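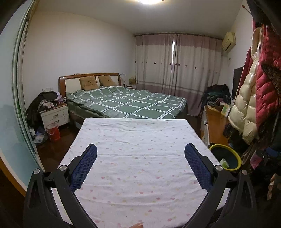
Tinmont, 27 November 2022

Filed under: Garage & Tools | Karting

Every fall the club paddock fills up with advice about storing kart tires over the winter, and most of it costs money. I've tried a good part of it. My opinion of the stuff in bottles has not improved.

Start with the wrap. People swear by winding each slick in kitchen plastic so the rubber "keeps its oils." Maybe. I wrapped one set in October two years ago and left another in plain black trash bags, tied shut, on the same shelf. In spring my lap times at Cuautle were the same on both, give or take my own bad driving. Trash bags are cheaper and you can get them off without a knife.

Cleaning matters more. Scrape off the pickup while the tire is still warm from the last session, if you can. If you've left it until now, a heat gun on low and a dull paint scraper will do it — keep the gun moving, and stop if the rubber starts to shine. Plain water and a rag after that. Let them dry overnight before bagging.

Tire softener is where I lose patience. A seller at the Pelis swap meet wanted me to believe his would bring back a set with 370 laps on it. Mathis Langlois bought some and got one quick lap, then slid around for the rest of the heat. Many clubs ban it anyway, so read your rule book first.

Where you keep them:

Indoors if you have the room. An unheated shed is fine for harder tires, less so for soft ones if it freezes hard where you live.

Away from anything with an electric motor that runs a lot, such as a chest freezer or a compressor. I doubted this one for years. Nuria Asfaw kept hers beside a freezer and the sidewalls cracked, and the set she had upstairs was fine. One case isn't proof, but moving a tire is free.

Off the rims, or on the rims with the pressure let down to 7 psi. I've done both and can't tell you which is better.

Write the date and lap count on the bag with a paint marker. Masking tape falls off by January.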